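The Case for Leaving a Building in Good Order

By Dorottya Erdős

Every organization that rents space will one day hand back the keys. Leases end, budgets shrink, teams grow or merge, and a floor that felt permanent is given up within a season. Most institutions plan the arrival with great care and treat the departure as a chore for whoever is left in the office that week. I believe this is a serious error of management, and one that public and charitable bodies in particular can no longer afford.

The cost of a poor departure is seldom seen in one place. A share of it falls on the landlord, who recovers what the lease allows. Another share falls on the next tenant, who inherits cable runs that lead nowhere and keys that open no known door. The largest share falls on the departing organization itself, which loses records, equipment and working knowledge that it paid for over many years and will pay for again.

When the Likgate advice service left its second-floor offices in June, it had occupied them for 15 years. The move was announced in good time and the new premises were ready. What had not been prepared was an account of the old ones. No single document listed the changes made to the rooms during the tenancy, who had approved them, or which of them the lease required to be undone. Staff spent 51 working days, spread over several departments, answering questions that a short file could have settled. Advice appointments were postponed while they did so.

The Likgate service is well run, and I mention it with respect. Its difficulty was an ordinary one. The people who had agreed on changes with the landlord had left, and their letters had been stored according to the sender's name. A partition approved by one manager was questioned by the next. Each decision had been sensible when it was made, and the reasons had simply been lost.

Part of the problem lies in how we think about rooms. We tend to regard them as background to the work, and so we do not record what happens to them. Yet a room in use is altered constantly. Shelves are moved, sockets are added, and measurements are written down where it is handy to write them. A mark that was plain to the person who made it may mean nothing to a colleague a month later. 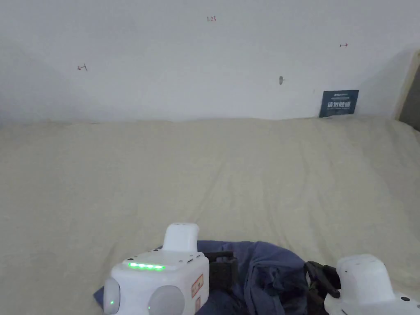
Handwritten figures and arrows on a white wall.

It would be foolish to demand a written report for every pencil line or screw. Rules of that kind are ignored, and they deserve to be. The aim should be a modest record that a busy person will keep without resentment. Prosden, a housing charity with offices in several towns, has used a single page for each room since it revised its property policy. The page states what was in the room at the start, what has been changed, who agreed to it, and where the paperwork is kept. It is reviewed once a year by the person who manages the building. When Prosden closed its smallest office, the handover meeting lasted a morning and ended before lunch.

There are three objections to this approach, and each deserves a proper answer.

The first is that record keeping takes time away from the purpose of the organization. This is true in the narrow sense. An hour spent updating a room page is an hour not spent with a client. But the hours will be spent in any event, and they are far more expensive at the end of a lease, when deadlines are fixed and the bargaining position is weak. A landlord's surveyor who finds clear records will usually accept them. A surveyor who finds none will price every doubt in the landlord's favor.

The second objection is that the duty belongs to the property adviser. Larger bodies do employ such advisers, and their help is valuable. Trivero, a regional training trust, relied on outside advisers for all of its sites and received thorough reports at the start and end of every lease. The years between were not covered. An adviser can describe the condition of a ceiling on the day of the visit, but cannot explain an agreement reached over the telephone four years earlier. That knowledge sits with staff, and it leaves when they do.

The third objection is the most serious. Some managers fear that a full record will be used against them. If a change was made without consent, a page that says so becomes evidence. I understand the worry, though I do not share it. Unapproved work comes to light in nearly every case, and a tenant who reports it early can often obtain consent after the fact. Silence preserves the risk and allows it to grow.

Funders have a part to play as well. Many grants meet the cost of fitting out premises, and very few allow anything for leaving them. An organization of 400 staff can absorb that gap. One with a handful of employees cannot, and will meet the cost from money intended for services. A funder that pays for a front desk and new lighting should expect to hear how they will be removed, transferred or left in place by agreement. A modest sum held back for that purpose would be prudent – and it would encourage applicants to read the final clauses of a lease before signing it.

Boards, for their part, should ask for a departure plan at the same meeting at which they approve a lease. The plan need not be long. It should name the person responsible for the record, give the notice dates, and state which fixtures belong to whom. It should pass to a successor whenever that person changes post, in the same way as a budget or a set of accounts.

The condition in which we leave a building also affects people we will never meet. The next tenant may be a clinic, a nursery or a small firm opening its first office. They are entitled to rooms whose wiring is understood and whose locks can be opened. Institutions that depend on public trust should regard this as an ordinary obligation, and should set aside the staff time to meet it in the coming budget year.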